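Speaker notes: What the laundry project taught the spring group
Draltumlow student robotics club, open evening, July 22, 2021
Speaker: Chinyere Ogbonna. Santosh runs the laptop.

Slide 1. Title
Wait for people to sit. Say who I am: second year in the club, lead on the data side this term. Thank Uchenna Mohammed for the room and for letting us store the gear in it since December.
Phones on silent. Questions at the end, except if a word makes no sense, then stop me.

Slide 2. What we set out to do
The task was household chores, starting with the washing machine. We wanted a policy that could open the door, pull the detergent drawer, turn the knob, close everything again.
We don't have a robot arm that can reach all of that. The club's arm is bolted to a bench in Drukurville and has a short reach. So we recorded people doing the task with hand-held grippers and planned to train on that.
Say the name of the project once: Jastiretti. Santosh picked it. Move on.

Slide 3. Who did what
Santosh Shukla: training code, storage.
Uchenna Ibrahim: grippers, printing, repairs.
Lorenz Lüthi: task lists and checking.
Me: sessions and schedule.
Two Uchennas in the club, so I will use last names for them tonight.

Slide 4. The numbers
Target was 200 recordings. We kept 129.
The rest were thrown out by Lorenz for one of these: a hand went out of view, tracking dropped, or the person did the steps in the wrong order.
Do not read the table aloud. Point to the tracking row, it is the biggest.
If someone asks why we did not record more to make up for it: the term ended.

Slide 5. The task card
Read out one card so they hear how plain it is:
"Stand facing the machine. Both grippers open. Left gripper to the door. Pull. Wait. Right gripper to the drawer. Pull to the stop. Push closed. Left gripper closes the door."
The first version of the card had 6 lines and left out which hand goes first. People chose for themselves and we got two kinds of recording mixed together. Lorenz rewrote it after the first 100. Those older ones are still in the set, tagged.

Slide 6. Setup
Two grippers, one for each hand. Each has a cube with printed markers on it. The markers have to stay flat and clean. Ibrahim reprinted ours on heavier paper after the corners started to lift.
Before each session: wipe cubes, check batteries, check that both clocks match. The clock check takes a minute and we skipped it once. That whole afternoon was no use.

Slide 7. Working at the machine
Leave this one up for a while.

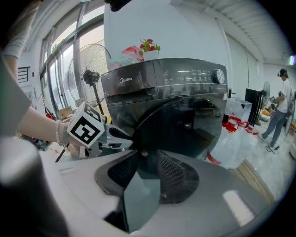
Photo: Herrera project archive / Draltumlow student robotics club

Point out the marker cube on the left gripper, the white one with the black pattern. Then the finger touching low on the machine, near the door.
The door glass is dark and it reflects the room. Ask the group what that does to a model that only sees color images. Give them a few seconds. Answer: it can learn the reflection along with the door, and the reflection changes when people walk past.
Mention the knob on the far right of the panel. It is round and chrome, so it is shiny too, and our fingers slip on smooth round parts. We had the fewest good recordings for the knob.
Background clutter: fans, a plant on top, storage box. We left the room as it was. Mohammed thought we should clear it, Santosh wanted it kept. I still don't know who was right. We would need a second set to compare and we don't have one.

Slide 8. First training run
Play the clip, no sound. In the clip the arm is working on the bench mock-up, a panel with a drawer in it.
It gets to the drawer. It does not close it all the way. Say so before someone else does.
Second clip is the same model with the drawer moved a hand's width to the right. It misses. Our guess is that everyone stood in nearly the same spot when recording.

Slide 9. What we would change
Mark three standing spots on the floor and rotate.
Write the card first, test it on someone outside the club, then record.
Check recordings the same day. Lorenz was doing it a week later and by then the people had gone home.
Softer pads for the knob. Ibrahim has a sample, pass it around now. Get it back.

Slide 10. Fall term
Sign-up sheet is by the door. No coding needed for recording sessions. For the training side you need some Python.
Next object is still open. Dishwasher has the most votes so far.
Leave my club email on the screen during questions. Santosh takes anything about storage or training time.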